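Re-doing the cables on the folding cell (again)

Last updated March 2, 2026
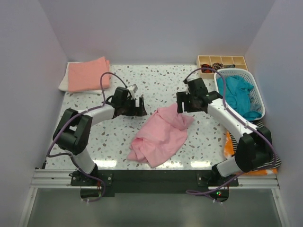 So I spent most of the weekend on cables. Not the fun part of having two arms on a bench, I know, but the left one had started dropping out halfway through a fold and I was sick of blaming the software for it.

The fault only showed up when the elbow was bent hard and the wrist was turned in. The purple cable runs from the gripper down the forearm and around the outside of the elbow, and I'd tied it far too snug back in June, when I was in a rush to get everything moving (past me has a lot to answer for). Every big bend was tugging on the plug. I cut the ties off, gave it a proper loop around the elbow and another arch over the gripper, and let the spare hang down under the front beam. It's a bit droopy and I don't love the look, but it moves freely now.

While I was in there I went over the mounting plates with a hex key and found 2 bolts I could turn by hand. Yikes! They've had a dab of threadlocker and a paint mark so I can check them at a glance.

Then the grippers. Lint gets into the notches in the fingers, and I go at it with an old toothbrush and a wipe. I do that every 14 hours of running, which is a number I got from the guy at Pudier's parts counter and have never questioned.

After that it was homing both arms, running them slowly through their range with my hand on the stop button, and back to the pink cloth. It did 13 folds with no dropout, then I called it a night. The terrazzo pattern top has been great, by the way, though I still get glare on the front part of the table and need to sort out a diffuser for the lights.

Next job is labelling both ends of every cable, which I've been promising to do since I moved the bench to Stulton.

Shared 16 times

3 comments

flalitz_bench: What ties are you using? Mine go brittle and snap at the elbow.

Reply from the author: Just the small white ones from the hardware store. I'd like to try hook and loop at the elbow next time.

tinkershed: Checked my plate bolts after reading this. One loose. Thanks, I think!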